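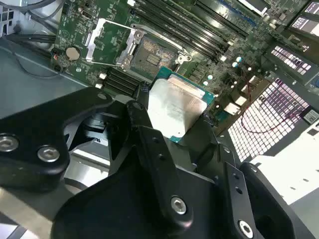

Can a machine do the fiddly jobs in a repair shop yet?

A few of them, slowly, and only after a person has set everything up.

I fix office computers for a living, and in May I started keeping notes on this because customers at Rivside kept asking me. Most of them want to know when a robot will fold their laundry. I can't help much there. Shirts never lie the same way twice, and the demos I've watched are slow enough that I could do the basket and make lunch.

Shop work is a different matter. A processor is rigid and always the same size, and it goes into its socket one way only. That should suit a machine. The trouble is that the pins in the socket are tiny and bend easily, and a chip let go at a slight angle can ruin a board. A person feels when it has settled. A gripper has to be told what settled means.

Amado Sison, who I worked with at Jellell, puts the bar at 1000 chips in a row with no bent pins. I'd accept 900 if the boards were cheap. They aren't.

Then there's the rest of the job. Opening the load plate, moving cables out of the way, putting the lever back down under its hook. I can swap a chip in 20 minutes with the paste and the cleaning, and the placing itself is a few seconds of that - the part I mind least.

What I would pay for is something that sorts screws and wipes off old paste. I have 2 coffee cans of mixed screws under the bench and no plans to go through them myself.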